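Re: folding sweatshirts on the bed, and putting summer away
Posted in November by Soudabeh Rahimi

Hello everyone,

I meant to answer Anca's message yesterday evening and then got talking to my sister on the phone, so please forgive the delay, and forgive the length too, I know how I get.

Anca Dumitrescu wrote:

> Does anybody have a way of folding sweatshirts that holds up in a
> stack? I do mine in thirds and by the second day the sleeves have
> come out and the pile has gone over sideways. I have no table big
> enough, so I fold on the bed, and I still have the bamboo mat on it
> from summer. Should the mat come off first? It feels silly to strip
> the bed just to do laundry, but if it's bad for the knits I will.

Anca, leave the mat on! I fold on mine all the time and I would miss it if I had to go back to doing it on a comforter. A comforter gives under your hands, so you smooth one side and the other side puckers up, whereas the little tiles are firm and you can press a sleeve right down against them. The grid is handy too. I line the bottom hem up with one row of tiles and the side seam with another, and then I can see straight away if I've got it crooked. The only thing I'd be careful of is a loose, open knit, which can catch where the tiles meet. Run your palm over the mat first, and if you feel a rough corner, lay a pillowcase over that spot.

As for the sweatshirt itself, I start with it spread completely flat and both arms straight out, and I take more time over that than over any of the folding. Most of my leaning piles came from a sleeve that was bunched up at the elbow before I'd even started. Then one side comes in to the middle, and the sleeve goes back on itself so that it runs down toward the hem and the cuff stays inside. Same again on the other side. Then fold it up from the bottom in half, and in half again if your shelf is narrow. It's the cuff that gets loose and pulls everything after it, so tuck it well in.

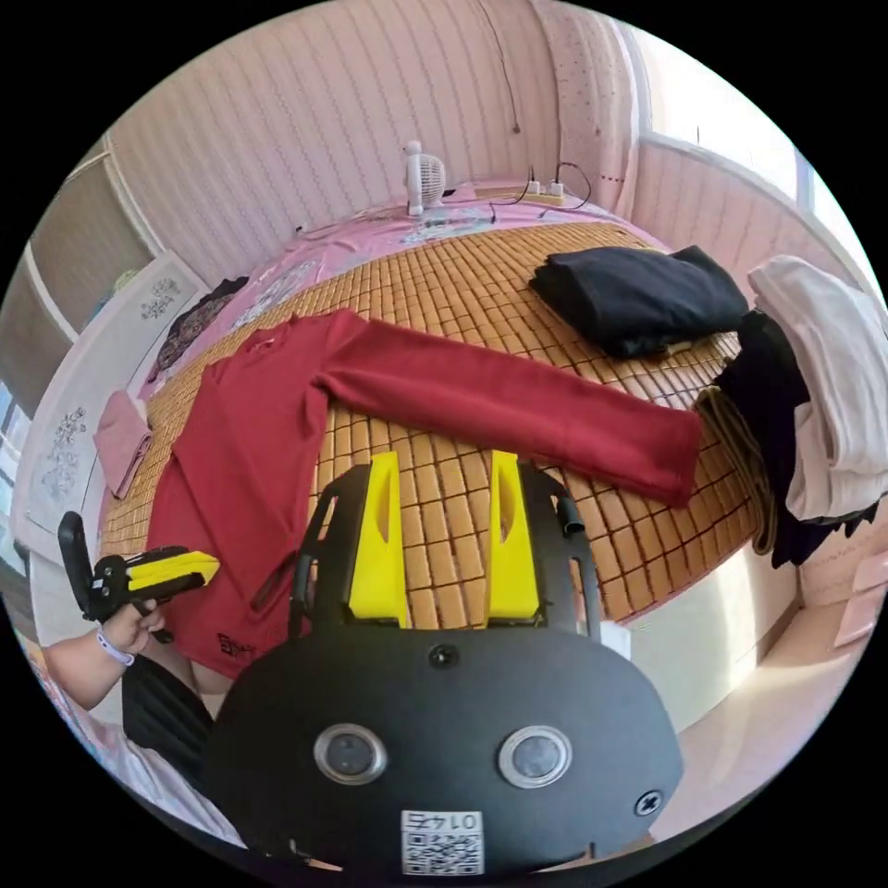 Bogumił Baran wrote back to me that he skips the halves altogether and rolls anything with a thick cuff, starting from the collar, and stands the rolls up in a drawer. He says he can get at the one he wants without disturbing the others, and that a stack only ever looks good until somebody needs the thing at the bottom. I tried it with three of mine and it does work, though my drawers are shallow and the fat ones wouldn't let it close.

One more thing on order. I do the dark things first and get them into their pile at the far side of the bed, then the bright ones, and whatever is for hanging I lay over the edge of the mattress so it doesn't pick up new creases in the meantime. Roya Farahani does hers by person, which makes more sense in a house of five.

When the mat does come off for winter, wipe it with a cloth that's barely damp, let it air for a whole day and roll it with the tiles facing out. Mine was put away a little damp one year and smelled like a cellar until June.

Let us know how the pile is standing by the end of the week, Anca.

Warmly,
Soudabeh

Recent messages on this list
Re: Rolling or folding for shallow drawers (Bogumił Baran)
Moth holes in a wool cardigan, is it too late? (Nga Vương)
Drying rack for a small balcony (Roya Farahani)
Re: Re: Getting the cellar smell out of blankets
Our list has reached 400 members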